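Student Projects / Robotics Lab
Posted September, by Ida Petersen and Damir Radulović
14 shares | 2 comments

Teaching an arm to take PCs apart: wrist camera alignment for memory and CPU work
Final report, spring and summer project. Advisor: Nataša Tomić

What we wanted to do

Old workstations get recycled mostly by hand. People pull the memory, the processor, the cards, the drives, and the rest goes to the shredder. Our question was smaller than that. Can a robot arm with one cheap camera at the wrist line itself up with a part on a motherboard well enough to start pulling it, when the board is still in the case and the case was put down on the bench by hand, a bit crooked?

We did not try to do the whole teardown. Alignment only, plus a short section on grasping at the end which is not finished.

Earlier group (Hrvoje Nikolovski, last year) used a fixed overhead camera. Worked fine until the arm moved over the board and blocked the view. So their last step was always blind. We moved the camera to the wrist and kept it looking at the board the whole way down. That's the main change from his setup. We kept his control code, which we called Jasto in our notes, and rewrote the vision part, which is Kevow.

Method

Step one is a coarse look from high up. Kevow finds the CPU socket and uses it as the anchor for everything else. We picked the socket because it is big, square, and has a metal frame around it that stands out from the board. The memory slots were our first choice and they were worse. Long thin black things all look alike, and the matcher kept sliding along them by one slot.

Step two, work out the angle of the board from the edges of the socket frame. Then move so the gripper is square to it.

Step three, go down in short moves. After each move take a new picture, find the anchor again, fix the error, move again. Stop when the error is under 2 pixels for three pictures in a row. If that hasn't happened after 15 moves, give up and back off. We log this as a fail even if it looked close.

The lighting is plain room lights. We tried a ring light and took it off again, the glare on the metal was terrible.

The training images were collected by driving the arm by hand over open cases and saving what the wrist camera saw. We labeled 200 of them ourselves. It took much longer than planned. Eliécer Alvarado helped with the labels for the memory latches, which we kept getting wrong becuase they are small and you have to decide whether a half-covered one counts.

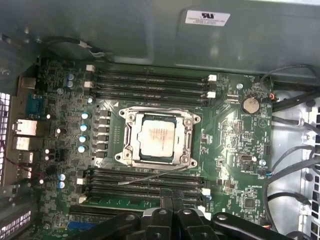 Student Project Reports, Issue 7, p. 15

Views like this one are the normal working case for step three. The fingers stay in view at the bottom, so we masked that part out before matching. Without the mask the matcher picked up on the gripper itself, saw that it never moved, and reported zero error. Took us an embarassingly long time to find that one.

Loose wires are the other thing. A thin gray wire lies across the memory slots below the socket there, and to the old slot detector a wire like that was a broken edge, so it would split a slot in two and give you an extra one. The new version only looks at the slots after it knows where the socket is, and predicts where they should be. A wire across them matters a lot less then.

The processor is still in the socket with no cooler over it, and that is how we ran all of the alignment trials. Cooler removal is a different problem. With a cooler on, the anchor is covered and Kevow has nothing to start from. We know this is a big limit.

Results

Short version: alignment works on board types we trained on, and is shaky on ones we didn't.

Socket found on first look: nearly always, on known boards. The misses were mostly from reflections off the case panels. A big flat painted panel at the top of the view can throw off the auto exposure and the board goes dark. We locked the exposure after that and it mostly went away.

Board angle: good. Bad only when the case was turned far enough that the corner of the socket frame left the picture during the move down. Fix would be to start higher. We didn't have time to rerun it.

Final alignment over memory slots: better than the fixed camera version, and we think it's mostly from not going blind at the end. We can't fully prove this. Camera, mask and detector all changed between his runs and ours, and we should have changed one thing at a time. Nataša told us so in June. She was right.

Unknown boards: Anine was our name for the held-out set. On these the socket step still mostly worked but the slot prediction was off, as the spacing between the socket and the slots isn't the same from board to board. Needs a lookup per board model or a second detector. We would do the second detector.

Grasping (unfinished)

Fingers are too wide for pulling one memory stick out of a full bank. We printed narrower tips, they flexed. The latches also have to be opened first, and pushing a latch needs force in a direction our controller wasn't tuned for. We got as far as touching a latch and stopping on contact. No numbers for this part, didn't run enough tries to be fair.

What we would do different

- label fewer images, but from more kinds of boards
- mask the gripper from day one
- write down the exposure setting in every log (we lost a week of runs to this)
- change one thing at a time
- narrower fingers, in metal

Code and logs are on the lab drive under Kevow/final. The folder called final2 is older, ignore it. Whoever picks this up next, talk to Damir about the calibration file before moving the camera mount, the offsets are typed in by hand.

Thanks to Hrvoje for answering messages late at night, and to Eliécer for the latches.

2 comments

Related reports
Fixed overhead camera for PC teardown (H. Nikolovski)
Sorting screws by sound, the Begović bench
Low cost force sensing for printed fingers
Cable detection in cluttered cases: a first try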